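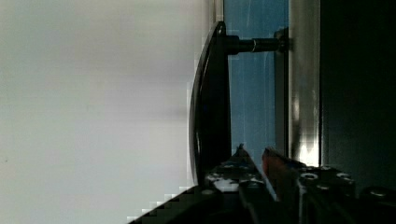 Filed under: Automation / End effectors

Noonan DoorSet add-on, long-term test

The Noonan DoorSet is a two-finger gripper add-on with door-opening software, sold through Omton. Ours ran at the Grornville site on lever handles only. Of 200 logged attempts, 98 per cent ended with the door open. The failures were slips on a glossy black lever – polished finishes need the higher grip setting, and the manual does not say so.

Fitting took three hours. Wrist camera calibration has to be repeated after each finger change, a tedious job. Pads showed wear by week 7.

Recommended for lever handles. Knobs untested.

Related reviews
Stultside wrist camera mount
Omton spare pad set

Contact | © Grornville Automation Review | Back to top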